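Why does my instant coffee taste flat by the bottom of the mug?

Hot drinks > Coffee at home
2 min read

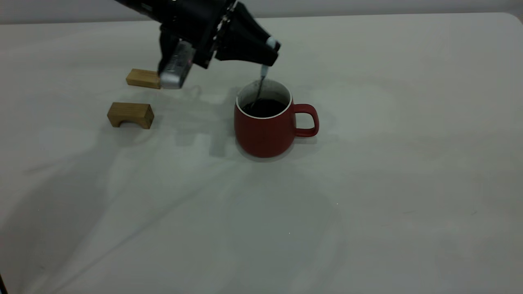

Stirring a dark drink in a red mug.

Gorazd Lazarević
2024-01-28

I've gone back to instant after years of pods and I'm loving how simple it is, but something puzzles me. The first few sips are lovely, then the last third is bitter and a bit sludgy. I use a Filitz kettle, one heaped teaspoon, water straight off the boil, no milk. I stir for a couple of seconds and that's it. My wife says I should stir for longer, my brother says I should buy better coffee. The jar has been open since November, if that matters. Any ideas? I'd like to keep it black if I can!

karagiannis_k
2,241 posts

Oh, I love this sort of thing! I spent most of last winter fiddling with exactly this and got a really good cup out of a very ordinary jar, so don't go spending money yet.

Your brother is half right, because a jar open that long will have taken in damp from the kitchen. Is it clumping at all? Clumps sink, sit in the corner of the mug and melt slowly while you're drinking the top. Break them up with a dry spoon before you measure.

Then try this: put the granules in, add a splash of cold water (a tablespoon or so) and mix to a smooth paste. Let the kettle stand for a minute, pour, and stir again right down at the bottom — the edges are where it hides. I give mine 14 turns, which my daughter thinks is hilarious. The paste makes such a difference to the smell as well, you'll notice it before you've even tasted anything.

A level teaspoon is plenty for a normal mug too. Heaped ones vary wildly, and I think that's why some of my cups were gorgeous and the next one was like licking a fence.

Zundov
13 posts

Get a cafetiere. I had a Gurby one for ages, never looked back.

pip_on_the_hill

+1 for the cold paste, brilliant tip. I'd add: warm the mug first. Coffee tastes more bitter to me once it's lukewarm, so the last third might be perfectly well mixed and just cooling down. Thick mugs take a lot of heat out of the water if they've come from a cold cupboard. Swill it with hot water, tip it out, then start.

Also a long-handled spoon or a stirrer is much nicer for tall mugs, as you can get to the bottom without dunking your fingers. And do descale the kettle — we're in a hard water area and those floaty bits taste of chalk! Let us know how you get on with a fresh jar, I'm curious whether the old one was to blame.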